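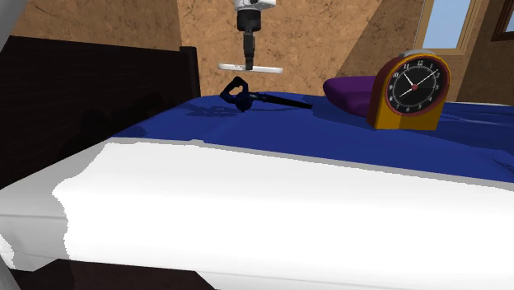
**Ticket 46 – leaf blower pick stalls, open day build**

Hi all, and thanks again for helping out at Trollcombe, the visitors were lovely! Around the second demo the arm stopped above the bed and the Flosteo log said "no grasp found". I restarted it, had a nice chat with a family about clocks while it loaded, and got the same again.

- Raised planner timeout from 200 to 4,000 ms – picks fine now
- Pillow target not retested

Leaving this open until Opoku have tried it.

Lajos Sipos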